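Monday, September 19, 2022. Skastura project, bedroom station. Collection resumed at the start of the morning shift. Fouzia Rana operated; Narendra Tripathi reviewed and labeled.
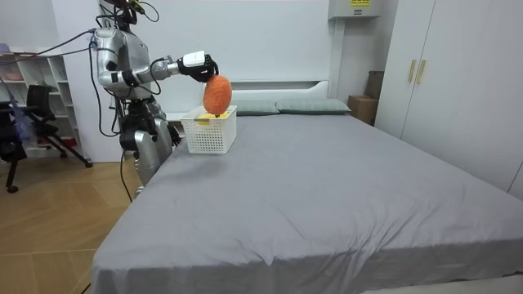 The tidying task now stands at 196 accepted examples, of which 17 were added today. Mr. Tripathi asked that grips on soft items be labeled separately. The orange plush, held by its top over the white basket, is to serve as the model entry for that label. Two attempts were set aside for late start marks. The July set still lacks these labels and will be revised by Gellia. Files were sent to Ramasamy at close of shift.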